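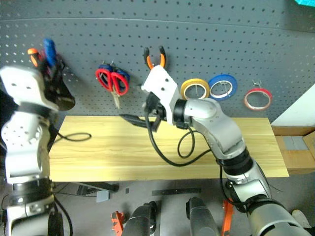
Hand tools and tape rolls hung on a dark grey pegboard.

Pegboard (also perforated board) is a sheet material drilled with a regular grid of small holes, into which hooks, pegs and holders are fitted for the storage of tools and other small items. It is commonly fixed to a wall or stood upright behind a workbench.

Construction

The board may be hardboard, steel or plastic. Hardboard is cheap and easily cut, but the holes wear with repeated movement of the hooks. Steel sheet carries heavier loads and is often sold as panels, which are mounted edge to edge and leave a visible seam. A gap is needed behind the board so that the bent end of each hook can pass through and turn upwards. Battens or spacers are used for this purpose, and hardboard of 6 mm thickness is generally supported at intervals across its width.

Fittings

The plain wire hook is the most common fitting. It suits any item with a loop or opening, such as scissors, which hang by the handles with the blades down, and rolls of tape, which hang through the core. Two pairs of scissors may share one hook, though the rear pair can then be reached only by moving the front one. Pliers are hung with the jaws down and the handles spread above.

Screwdrivers have no loop and are kept either in a drilled rail or in a cup. A cup takes up less of the board and accepts handles of different sizes - its drawback is that the shafts are hidden, so that the type of tip cannot be seen.

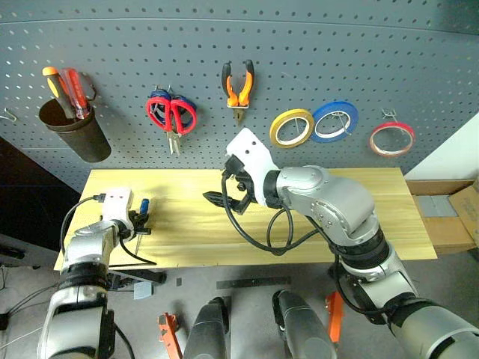 Handle colour is therefore often used to tell one driver from another, and some workshops keep a fixed colour for each tip.

Layout

Items in frequent use are placed within easy reach of the seated or standing user. In the Barnberg layout, named after the training workshop where Nawal Kettani drew it up, cutting and gripping tools occupy the middle of the board, drivers the left and tape the right. A clearance of 80 mm is left between neighbouring items. Nesma Abou Zeid's later version omits the clearance for tape, whose rolls may overlap without hindering removal.

Outlines are sometimes painted on the board to show where each tool belongs. The practice is less useful where the hooks are moved often.

See also

Tool rail
Shadow board
Workbench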